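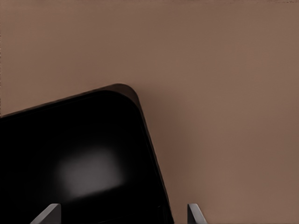
Surely the Wurnthorpe Lectures were only ever for clergy, a reader writes, and could the entry please say so. Well, no, it can't, but I see how the idea got about! The early handbills were addressed to "the ministers of the district" and it's easy to stop reading there. The next line invites anybody who cares to come.

Search this site Search Go

Wurnthorpe Lectures

The Wurnthorpe Lectures are a yearly series of talks on church history, given at Wurnthorpe each October. There are 6 lectures in a full series, one an evening, with the Sunday left free. I've been going for longer than I like to admit, so forgive me if this entry wanders a bit.

Origins

The series grew out of a reading circle at Clison Chapel, which had been working its way through the early councils and had got thoroughly stuck. Somebody suggested paying a proper historian to come and explain things, the plate went round, and the first lecturer spoke for two hours on Nicaea (the minute book says "with an interval", and I do hope so). The chapel was too small by the second year and everything moved to the old schoolroom, where it has stayed, draughts and all.

The Kashyap Bequest

For a long time the lecturer was paid out of the collection. That changed with the Kashyap Bequest, a gift of £400 which sounds like very little now but was invested sensibly and still covers the fee and the train fare. The terms are short. The lectures must be free, they must be open to people of any church or none, and the lecturer mustn't preach. That last one has been stretched now and then, I have to say.
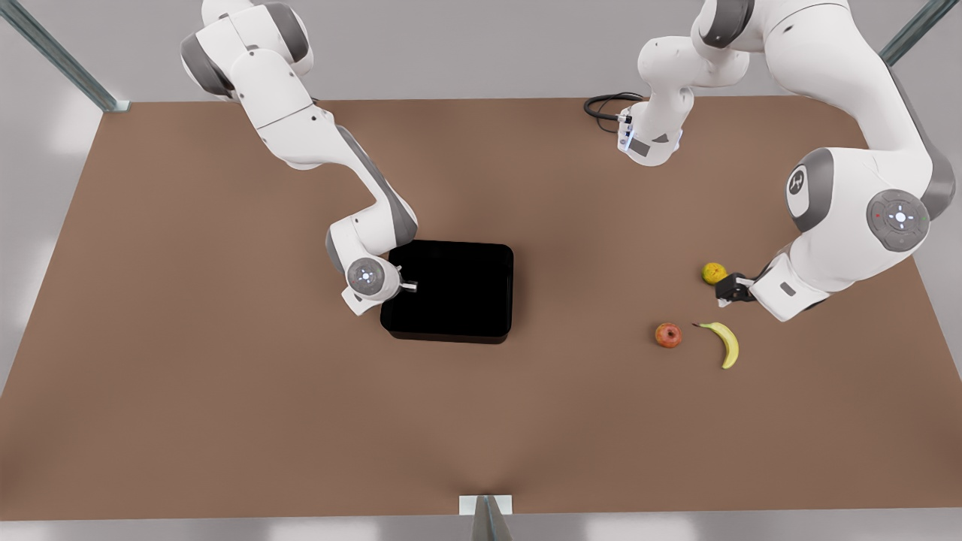

The terms also ask for a written copy of each series, and for years these were simply typed up and put in a cupboard. Later ones came out as small grey paperbacks from the Jornel Press, and 16 of those have been published so far. The one on medieval parish guilds is the one people ask me about most, and it's a lovely read, though the index is hopeless (try looking up "candles"). The typed copies are kept with the chapel papers and you can see them if you write ahead.

Subjects

Anything in church history is allowed, from the desert monks to the Sunday school movement. The Reformation comes round most often, and in my view rather too often. Hymn writers do well, and pilgrimage does very well. The biggest attendance in the register is 419, spread over the whole week, for a series on parish music with singing in between.

See also: Clison Chapel; Kashyap Bequest; Jornel Press

Entry last revised 10 Jul 2020

We use cookies to remember your settings. Accept Manage choices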